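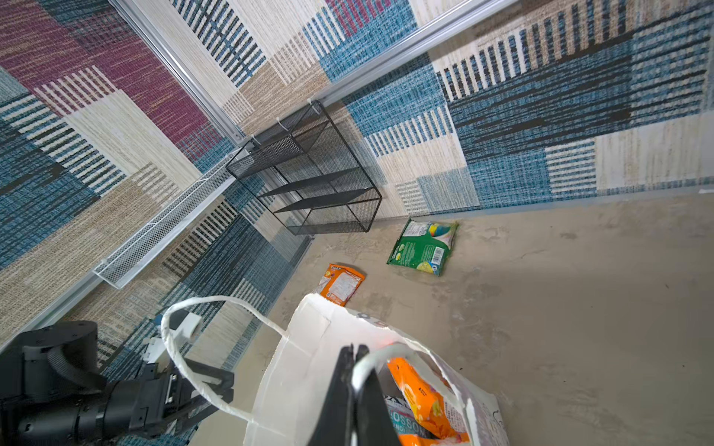
Search the magazine Go

The paper bag is back - and it wants packing properly

I have split four bags this year. One on the steps outside Tarkelside station, in the rain, with a jar of beetroot in it. So when the shop on our road gave up plastic for good in April I decided to learn how to pack the things. Properly. Took me most of a month.

First lesson, from the woman on the till at Fornon, who packs faster than I can find my card. Open it all the way. Hand in, push the corners out, stand it up on something flat. Most of us hold it half shut in one hand and drop things in with the other, and the base never squares up. Everything leans on one side after that and the side goes.

Then weight. Tins and jars at the bottom, standing. Anything with a sharp corner goes flat against another box, never point first into the paper. Packets on top. I used to put the crisps in first becuase I picked them up first. No more.

Twisted paper handles are better than they look. The trouble is where they join. Lift both together, straight up, and they hold. Grab one, swing it onto a shoulder, and you are asking a strip of glue to carry your tea home. I loaded a Besnard carrier with 8 kilos of potatoes in my own kitchen and walked it up and down the hall. Fine with both handles. With one, it went on the second lap. Potatoes under the radiator.
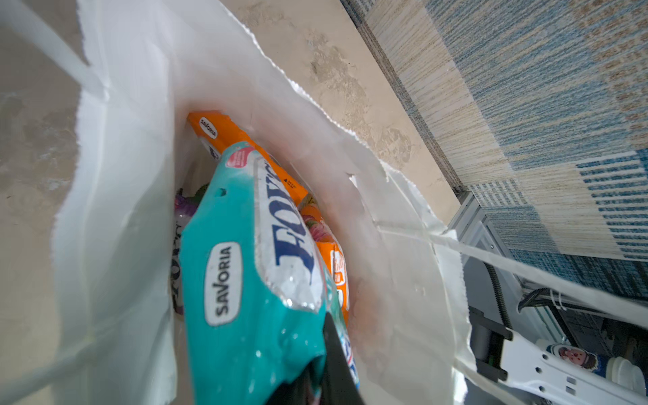

Bright packets in a white paper bag, a teal Savoria one to the fore.

Snacks are the awkward ones. Full of air, slippery, never the same shape twice. The trick I was shown at Tredodach, the little refill place behind the market, is to stand them up like files in a drawer, with the boxes at the back. You can read what you've got and pull one out without emptying the lot. Works for gift bags too. If you are taking a bag of bits round to somebody, it looks far nicer than a heap.

Don't fill to the brim. That zigzag edge at the top is the first bit to tear, and once there's a nick in it the tear runs. Leave a hand's width. Two half-full bags beat one full one, one for each arm, though I grant you that's no help if you've a dog lead as well.

Wet is the enemy, obviously. Frozen peas in their own bag. Milk wiped before it goes in. I line the base with a folded sheet of newspaper, an old habit of my gran's, and it does soak up the drips.

And afterwards? Fold along the creases it came with, handles tucked inside, flat under something heavy. My best one has done 11 trips and gone soft as cloth. After that it holds the recycling, then it is the recycling. There's a drawer in our kitchen that no longer shuts, and my other half has veiws on this.

Prices vary. Fornon charges for theirs, Tredodach gives you one if you ask nicely and will take back any that are still sound. Bring a few with you, they run out by 11 most mornings.

Last updated: April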